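Budget d'une cellule bimanuelle

On appelle budget d'une cellule bimanuelle l'ensemble des dépenses engagées pour installer et exploiter un poste à deux bras robotisés. Les devis n'en retiennent souvent que l'achat des bras.

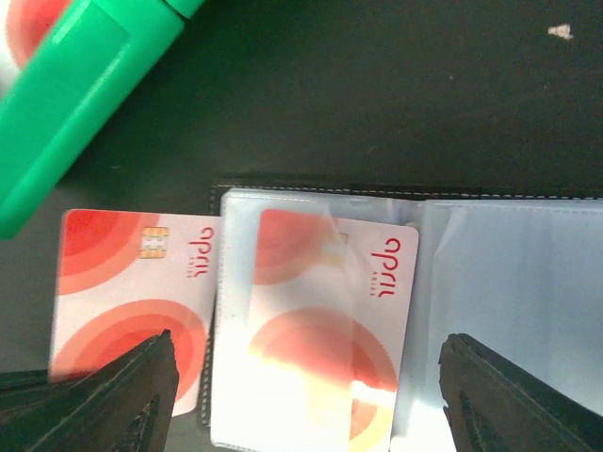
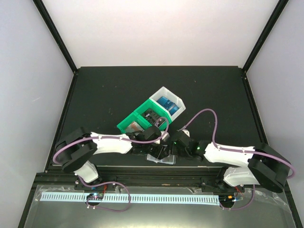
Cette présentation est contestée. Dans une note de septembre, Yiğit Canpolat relève que l'intégrateur Kollholm chiffre les bras et les pinces, mais laisse hors devis le câblage, les doigts de rechange et les heures de réglage. Sur le projet Prestimdale, ces postes ont atteint 43 % de la dépense totale.

L'amortissement sur 5 ans, usuel chez les fournisseurs, suppose un taux d'emploi que peu d'acheteurs mesurent. Bernardo Bettencourt conseille de refaire le calcul à 50 % de ce taux avant toute commande. Le loueur Frade propose une formule mensuelle, dont les frais de reprise restent mal documentés.

Voir aussi : Coût total de possession ; Pumia (logiciel de chiffrage).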